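Maes Customer Care
Ticket 3334
Subject: Glare on small jewelry and unstable ring light on soft surface
Opened: 20/10/2018
Status: Closed, settings confirmed by customer

Summary of request

The customer sells secondhand beads, pendants and bracelets through the Esteck marketplace and photographs them at home. Listings submitted with the present setup were returned for overexposure. The customer also reports that the light leans when it is placed on a bed, which is the only surface available in the evening. A replacement lamp was requested.

Setup as reported

The items are kept together in a low cardboard tray. The ring light stands directly behind the tray on its short tripod, with the phone clamp in the center of the ring and the inline control lying on the blanket to the right. The tray holds a string of white beads, a cream-colored bead bracelet, a green pendant and a pair of eyeglasses, among other pieces.

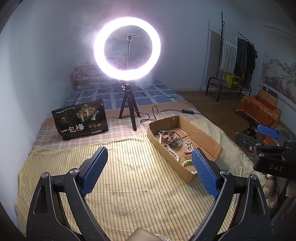 Solomiia Yurchenko wrote that the white beads were the worst of all, that the green pendant came out nearly black whenever the beads looked right, and that she would prefer to keep using the bed if there was any way to do so.

Assessment

The lamp is operating normally and a replacement is not indicated. Two separate conditions were identified.

1. Position of the light. With the ring behind the tray, light reaches the phone directly and the near side of each piece is left in shadow. Pale beads and dark stones also require different exposures and should not be photographed in one group.

2. Support. The bedding consists of several layers, and the tripod legs settle to different depths. The flexible stem then tilts the clamp further. The cable should be left slack so that it does not pull on the tripod when the control is handled.

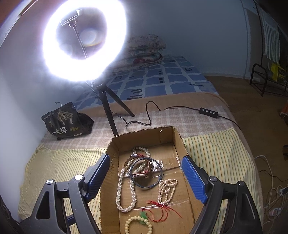

Recommended steps

1. Place a large hardcover book or a baking sheet under the tripod, with all three legs fully spread.

2. Move the light to the near side of the tray and lower the brightness before taking a test photograph.

3. Remove the eyeglasses from the tray. The lenses reflect the ring onto neighboring pieces.

4. Photograph pale beads first, then the pendant, resetting the exposure on the phone each time.

5. Keep the light at least 14 inches from the nearest piece.

Resolution

The customer confirmed that steps 1 through 4 were completed. Of 32 listings resubmitted, five were returned for cropping, a matter handled by Esteck. No parts were shipped. Ticket closed.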